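Spring news from the Julura mending circle

Well, the clocks have gone forward, the hall has finally stopped smelling of paraffin, and we're back to our long evenings with the windows open. Thank you to everyone who came along to the clothes swap -- I hadn't expected half so many of you, and I certainly hadn't expected to go home with three cardigans when I'd promised my husband I was only bringing things to give away! We raised 500 pounds for the new kettle and the sewing machine service, and there were 91 pieces left over, all gone to the Azar shop on the hill.

A few of you asked Suha Awad how she gets an old shirt to lie so nicely before she cuts it for patches. She says to wash it twice, press it while it's still a bit damp, and leave it folded overnight with a heavy book on top. I've tried it with a dictionary and it does very well, though I did forget about it for a week. 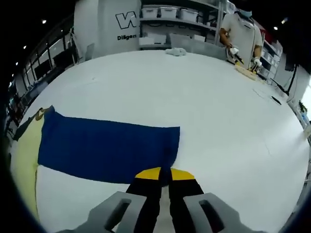 Dates and odds and ends

The next swap will be in June, and Zofia Czerwiński would like offers of hangers, please, as we ran out by teatime and ended up draping coats over the piano. Children's things go especially quickly, so if yours have shot up over the winter, do have a rummage through their drawers.

Majdi Issa is starting a beginners' darning table, with room for a handful of people. Bring a sock with a hole in it and some wool in any colour you like (he's very keen on darns that show, and I'm slowly coming round to them).

Somebody left a green thimble on the windowsill. It's in the biscuit tin.

Comments

Dima Harb
Could there be a men's rail next time? My brother came away with a scarf.

Afaf Aoun
I have 19 good wooden hangers for Zofia, will drop them in.

Majdi Issa
Thimble's mine, thank you!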